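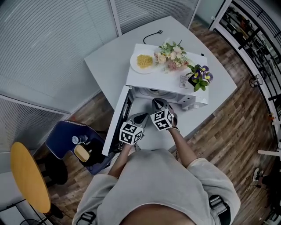
Kitchen corner, the after pictures (well, picture)

Right, quick one. Lots of you asked how the little back kitchen at Ikerside was getting on, so I've put the page up before it's properly finished. Only the one photo so far. The rest go up when I've had a minute to sort them. Notes underneath in the meantime, in no order.

Started clearing in January. Old units out, floor scrubbed, walls done twice as the first coat went streaky. Paint was the Lultano one, soft white, 2 tins. Had enough left for the inside of the door.

THE TABLE
White, rounded corners. Wanted rounded corners from the start, have walked into enough square ones. Budget for the whole room was £100 and the table ate 54 of that, so everything else had to be begged or already ours. No regrets. Wipes down in seconds.

THE MICROWAVE
White too. Door opens to the left and swings right out past the edge of the table, so leave room on that side. We had it turned the other way for a bit and the door kept meeting the wall. Turntable lifts out for washing, please put it back the right way up, it rattles if not.

THE TOP OF THE MICROWAVE
Has become a shelf. Knew it would. Flowers, a plant, a plate of something yellow. Kadri Avotiņš is all for it, says a kitchen without a bit of clutter looks like a dentists. I say plates on the table and flowers wherever you like. We have not settled this.

THE FLOWERS
Artificial, the bunch. Cream, peach and pink with green leaves and some feathery bits. I was against fake ones untill I saw them against all that white. Dusting: hairdryer on cool, outside.

THE POT PLANT
Purple and yellow, pansy sort of thing, small dark pot. Front right corner. Very cheerful. Alix wants another for the windowsill and I've said yes if somebody else remembers it exists.

THE FLOOR
Wood planks, brown and tan. Under the old lino all along!! Took 2 weekends on hands and knees getting the glue off. There's a patch by the door I gave up on, mat's going there.

SEATING
Navy chair with the light patterned trim along the back. Round yellow stool with the black base. They don't match and weren't meant to. The chair tends to collect things on the seat, bottles and what have you, so look before you sit. Stool is better for a quick cuppa, chair for anything longer. If you move either one, pop it back on the left of the table afterwards, otherwise the walkway gets tight.

CABLES
Still a job to do. The black one at the back of the table wants a clip or a bit of tidy, it just curls about. Ramanauskas had some stick-on clips in the bargain bin but I didnt buy them and now they've gone. If you've spares, bring them.

STILL TO COME
Shelf for mugs. Hooks. A blind, once we agree on a colour (yellow is winning, to go with the stool). Tea towels, ours are a disgrace. More photos, the window side next, then the cupboard under the sink if I'm feeling brave.

Page last touched March 2026. Will add to it as we go.

Recent on this site
Getting old lino glue off floorboards
Alix does the hallway
Ikerside back yard, pots and tubs
What we kept from the old kitchen
Two coats or three? The Lultano white

Contact Ikerside | All words and pictures © Ikerside | Back to top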